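Phone users wanted for a diary study (paid, and you can do it from your sofa)

I'm looking for people who use a smartphone every day and don't mind telling me how it's going. I run a small research outfit called Flirkasell, and this autumn I'm trying to find out why people hang on to their old phones for so long. Is it the money? The faff of moving everything across? Or do you simply like the one you've got?

My last survey had 869 replies, which was lovely, but a tick-box only gets you so far. A lot of people wrote "it still works" and left it there, and I've been itching to ask them more ever since!

So I'm after people whose main phone is at least three years old. Any make, cracked screens very welcome. You can live anywhere in the UK, though I'd love a few more from Plandmont and the villages nearby, where the signal is patchy and people have strong opinions about it.

You'd keep a short diary for 9 days. Each evening I'll send you a link, and you write a few lines about what you used the phone for and anything that annoyed you – slow apps, a flat battery by teatime, storage warnings, that sort of thing. It takes about ten minutes. At the end we have a chat by phone or video, whichever you prefer.

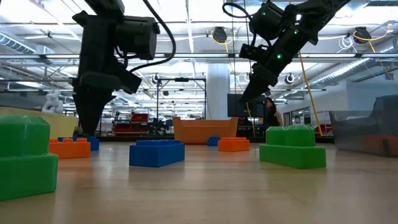 I don't need to see your messages, photos or contacts, and you won't be asked to install anything. Your diary is stored under a number, and your name won't appear in the write-up. If you change your mind halfway through, just tell me and I'll delete what you've sent.

Everyone who finishes gets a £40 voucher, sent by email within a week of our chat. You need to be 18 or over, and sorry, I can't take people who work for a phone maker or a network.

To put your name down, fill in the form on the Flirkasell contact page with your phone's model, how long you've had it and a good time to ring you. I'm taking sign-ups until the end of September and I'll reply to everyone, even if the places have gone.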